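## Checking a "Get Paid to Test Apps" Site Before You Sign Up

Zesow says testers make $2,000 a month. I doubt it. Start with the payout page.

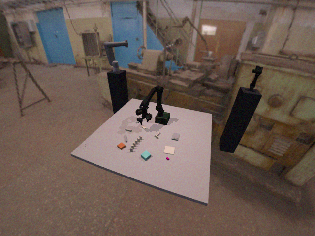
### Step 1: Find the cash-out minimum

Zesow pays at $100. My first test paid 71 cents. Do that math before you hand over an email. 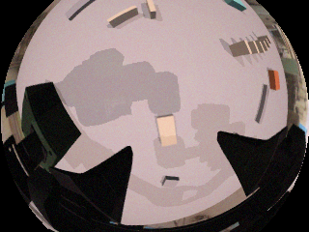

Then look for an expiration rule. Zesow's wipes your balance if you skip a month.

### Step 2: Search the owner's name

"Ramesh Chaturvedi" also fronts Undadum, with the same sales page.

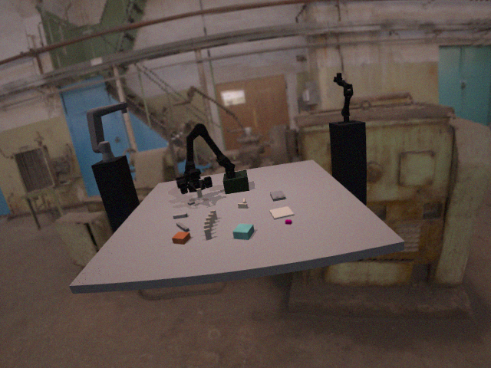

Read the task list last. Most of mine were surveys in disguise. A real task is dull and specific. If all you get is "share your opinion," close the tab.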